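Fluronstead Junior Football Club: Frequently Asked Questions for Families

We get a lot of the same questions every season (and a few new ones, which we enjoy), so we've gathered the answers on one page. Last updated 9 December 2025. 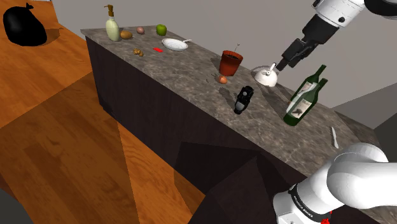
Joining the club

My child has never kicked a ball. Is that all right?

More than all right! Plenty of our players turn up on the first night having only ever kicked a tennis ball against the garage, and by the middle of the season you'd struggle to pick them from the kids who started years ago. Our youngest teams don't keep ladders or publish scores, so there's no pressure on anyone while they're still working out which way they're running.

What ages do you take?

We have teams from under 6 through to under 16. If your child is turning 17 during the season, get in touch anyway, as the senior club down the road at Plornik runs a youth side and we're on very friendly terms with them. Age groups go by the age your child turns in the calendar year, which catches a few families out every time. A child with a December birthday plays with the kids born the January before, even though it feels a bit unfair when you see the height difference.

Can my daughter play in a mixed team?

Yes, in every age group up to under 12, and she can also choose a girls' team from under 10 upwards. Some girls do both for a year while they decide, and we're happy to help you juggle the fixtures if the two teams clash. From under 13 the competition rules separate the teams, though exemptions can be asked for and we'll lend a hand with the form.

Fees and what they cover

How much does it cost?

Registration is $300 for the season for under 8s and older. That covers league registration, insurance, ground hire, lights on training nights, match officials and the end-of-season medal. The under 6s and under 7s pay less, and the amount shows up on the registration screen once you've put in a date of birth. Please don't let money be the thing that stops your child playing. We have a small hardship fund and instalment plans, and a quiet email to the club is all it takes. You won't be asked to explain your circumstances to a room full of people.

Do you accept sports vouchers?

We do. Enter the voucher number when you register, before you get to the payment page, and the amount comes straight off the total. If you've already paid and then found the voucher at the bottom of your inbox, send it through and we'll refund the difference. It can take a couple of weeks, so bear with us.

Can I get a refund if we change our minds?

Full refund up until the teams are announced, half up until the first match, and after that we generally can't, as the money has already gone to the league. Injury and moving house are treated separately and kindly.

Gear

What does my child need to bring?

Boots, shin pads and a full drink bottle, please, with a name on everything. I can't stress the name part enough. The lost property tub at the end of the season is a sad sight, and most of what's in it is one sock. Moulded boots are fine for all ages, and the younger ones can quite happily start in runners for the first few weeks. Shin pads are compulsory at training as well as at matches, and the ref will send a player off to fetch them.

Where do we buy the uniform?

Shorts and socks come from the Uninell online shop and are yours to keep. Jerseys belong to the club and are handed out at the first match. Team managers collect them again after the last one, so cold wash only and keep them well away from the dryer. Order shorts early if you can, as the smaller sizes tend to go first. There's also a second-hand rack in the clubrooms, and you're very welcome to take a pair of boots from it and bring them back when the toes get tight.

Training and match days

When do teams train?

One evening a week for the little ones and two from under 11 up. The coach will let you know the night and time once teams are settled, and we can't really say before then, much as we'd like to. If there's an evening your child can't manage, pop it in the comments box when you register and we'll do our best.

How far will we have to travel?

Under 9s and below play all their games at home on the Sveinbjörnsson Reserve pitches, so you can practically roll out of bed. Older teams play away roughly every second week, mostly within half an hour's drive. Car pooling is very much encouraged, and it's how a good many of our parents have got to know each other.

What happens if it rains?

We play in rain. We don't play in lightning, and we don't play when the council has closed the ground. Closures go up on the club's home page by 8 in the morning on match days, and by mid-afternoon for training. If nothing has been posted, it's on, so pack a towel and a spare jumper.

Will everyone get a fair go on the field?

Up to under 12, every player gets at least half of every match, and we ask coaches to move kids through different positions, including a turn in goal for anyone who'd like one. In the older grades it's a little more flexible, but nobody should be spending the whole morning on the bench. If it's happening, have a chat with the coach at training, away from the bustle of match day.

When does the season finish?

The last round is in early September, with finals for the older grades after that. Presentation day follows, with a sausage sizzle and far too many lamingtons.

Is there parking at the reserve?

There is, off the northern entrance, and it fills quickly. Please leave the verge outside the neighbours' driveways clear. They're lovely about the whistle going off early and we'd like to keep it that way.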